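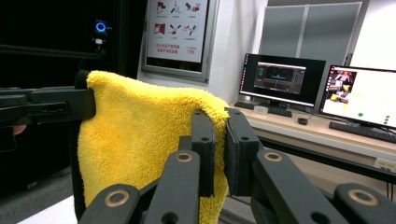
Photo: Kekeli Dankwa, December 2025

The Drirnby had sat in the window of Chraibi's music shop for so long that the sun had bleached one side of it the color of weak tea. It was a small amplifier, 15 watts, with a single speaker and a handle that somebody had replaced with a belt. Old Mr. Chraibi wanted 900 for it, and he had wanted 900 for as long as Lena had been walking past on her way to the bakery.

"It hums," he told her, when she finally went in one wet afternoon in November. He was a fair man and he liked to get the bad news over with before he put the kettle on. "My brother built it in Risham, the year he quit the railroad, and it hummed then too."

She plugged in her father's guitar, which she hadn't played since the funeral, and turned the one big knob as far as she dared. It did hum - a low, sleepy sort of hum, like a refrigerator in the next room - and then she hit a G chord and the cymbals on the back wall all shivered together.

Mr. Chraibi put down the sugar bowl. He listened to the whole of the song, wrong notes and all, and then the one after it, while the tea went cold.

"For you, 800," he said, "and you come back and play it here sometimes."

She carried it home by the belt, stopping at every second lamppost to change hands.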